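Folding clothes

Folding clothes is the everyday practice of turning a garment into a flat, compact shape so that it can be stored, carried or displayed. It sits between drying (or ironing) and putting away, and it is one of the few household jobs that almost everybody learns by watching somebody else do it. The skill looks simple, yet it has a wonderful amount of variety in it: families, shops, hotels and hospitals all have their own ways, and people can be fiercely loyal to the one they grew up with.

Principles

Nearly every method rests on the same idea, that an awkward outline should first be made into a rectangle. A T-shirt has sleeves that stick out, a neckline that dips and a hem that may curve. Once the sleeves are laid across the back and the sides brought in, what is left is a long strip with straight edges, and a strip can be halved, cut into thirds or rolled with very little trouble.

The second principle is smoothing. Cloth traps air and small ripples as it is laid down, and each fold presses those ripples into the layers beneath. Running a flat hand from the middle of the garment outwards, before the first fold and again after it, makes a remarkable difference to the finished stack. Knitted fabrics need a lighter touch than woven ones, as they stretch under the hand and spring back afterwards.

The surface

Folding can be done in mid-air, against the chest, on the knees or on a bed, but a flat surface at waist height is kinder to the back and gives much cleaner lines. The covering matters too. A polished tabletop lets slippery fabrics slide about, while a cloth with a slight texture holds the bottom layer still as the top one is moved. Plain, pale coverings have another advantage – stray threads, missed stains and the edges of a dark or bright garment are all easy to spot against them.

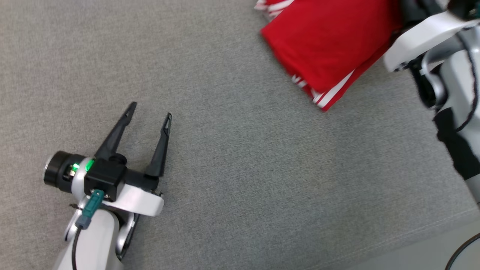

Should clothes be folded straight from the dryer?
Most everyday clothes fold best while they are still slightly warm, when the fibres relax and creases fall out under the hand. Anything that feels damp at the seams or waistband should be left to air first.

Common methods

The flat fold is the oldest and most familiar. The garment is laid face down, the sides are folded in to meet or overlap at the back, and the lower half is brought up to the shoulders. It suits shelves and open wardrobes, where items lie on top of one another with the neckline facing out.

The upright fold, sometimes called the file fold, carries on for one or two more turns until the garment is a small packet that can stand on its edge. Packets are lined up in a drawer from front to back, and every one of them can be seen at a glance. It is a real pleasure to open a drawer arranged like this! The drawback is that the row slumps when several items are taken out, though a small box or divider will hold it steady.

Rolling is popular with travellers. Soft items such as T-shirts and leggings roll into tight cylinders that fill the corners of a bag, but crisp shirts and anything with a stiff collar do poorly.

The Jellia fold is a regional variation taught by Elaine Queiroz in her household classes in Eden. One third of the garment is folded over from each side, the hem is tucked up by a hand's width to make a pocket, and the neck end is then slipped inside it. The finished packet holds together even when dropped. Her booklet on the subject, first printed one December for the Magalhães laundry, ran to 36 pages and described 35 folds, including four for aprons alone.

Folding boards

A folding board is a hinged panel, usually in three or four sections, on which a garment is laid so that each section can be flipped over in turn. Boards are loved in clothes shops because every item comes out the same width. The Enska board, a home version made of stiff card, was sold with a printed outline for adult shirts on one side and children's on the other. A piece of cardboard cut to the width of the shelf does much the same job – slide it out after the last fold and start again.

Difficult items

Fitted sheets have a reputation all their own. The usual approach is to tuck the four corners into one another, lay the result flat and treat it as a rectangle with one untidy side. Hooded tops are folded with the hood laid down over the back before the body is halved. Heavy jumpers are nearly always better folded than hung, as their own weight pulls the shoulders out of shape on a hanger.

See also

Ironing
Linen cupboard
Wardrobe
Packing (travel)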